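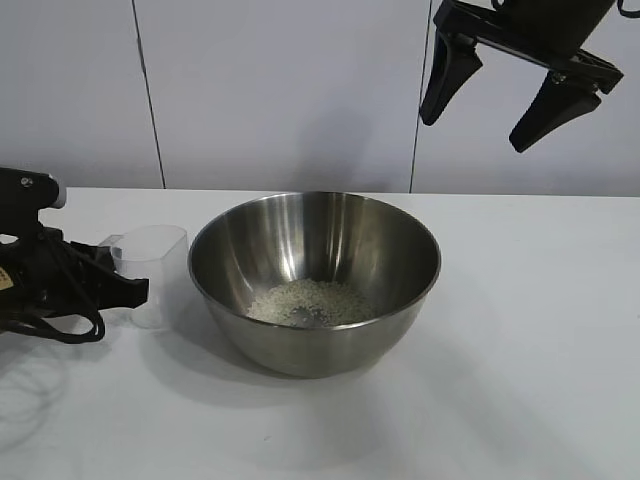
읽는 시간 2분

쌀 계량, 부피와 무게 사이

가정에서 밥이 되거나 질어지는 원인은 대개 물보다 쌀의 양에 있다. 컵으로 잰 쌀은 담는 방식에 따라 무게가 달라진다. 퍼 올린 뒤 윗면을 깎으면 값이 안정되고, 컵을 흔들거나 바닥에 두드리면 낟알 사이 틈이 줄어 같은 눈금에 더 많은 쌀이 들어간다.

지난 5월 주방용품 시험실 부테오(Buteo)에서 같은 컵으로 백미를 반복해 재었다. 깎아 담은 쌀 두 컵의 평균은 290g이었다. 저울을 쓰지 않는 집이라면 담는 동작을 하나로 정해 두는 것이 먼저다.

투명 플라스틱 컵은 옆에서 쌀 높이를 확인하기 쉽다. 붓는 단계에서는 볼의 지름이 중요하다. 입구가 넓고 깊은 스테인리스 볼은 쌀줄기가 한쪽으로 치우쳐도 벽을 타고 바닥으로 모인다.

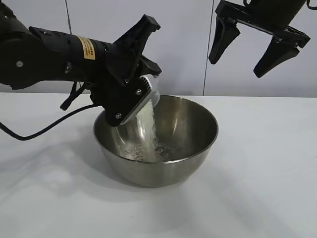

컵 입구는 볼 테두리보다 안쪽에 두고 기울인다. 한 번에 뒤집으면 낟알이 바닥에서 튀고, 너무 천천히 기울이면 컵 입구에 쌀이 걸렸다가 덩어리로 떨어진다. 마지막 몇 알은 컵 안쪽 모서리에 남기 쉽다. 정전기가 심한 겨울철에는 마른 면포로 컵을 닦고 다시 털어 낸다.

볼의 재질도 작업에 영향을 준다. 솔질 마감한 스테인리스는 잔흠집이 덜 드러나지만, 빛이 강하면 안쪽 벽의 반사 때문에 쌀 높이를 눈으로 읽기 어렵다. 안쪽에 눈금을 새긴 볼은 씻는 물을 맞출 때 참고용으로 쓰고, 쌀 양은 컵이나 저울로 따로 잰다.

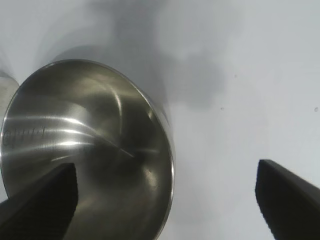
수바라오 레디(Subbarao Reddy)는 볼 눈금을 믿지 않는다고 했다. 바닥이 둥글어 낮은 구간의 오차가 크고, 쌀이 한쪽으로 쏠리면 높이를 잴 기준면이 없어진다는 것이다. 그는 쌀을 부은 뒤 볼을 가볍게 돌려 윗면부터 고르게 한다.

씻을 때는 첫 물을 빨리 버린다. 이후 손가락을 벌려 같은 방향으로 젓고 물을 갈며, 세게 문지르지 않는다. 부서진 낟알이 늘면 밥 표면이 끈적해진다. 불리는 시간은 품종과 수온에 따라 조정한다. 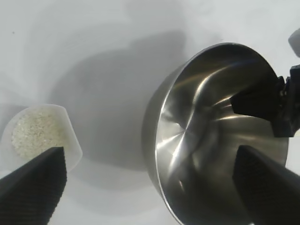
스테인리스 용기의 안쪽 면과 말린 테두리.

테두리가 말린 용기는 물을 따를 때 줄기가 넓게 퍼지므로 체를 받치는 편이 낫다. 세척 뒤에는 말린 부분의 틈에 물이 남지 않도록 엎어서 말린다.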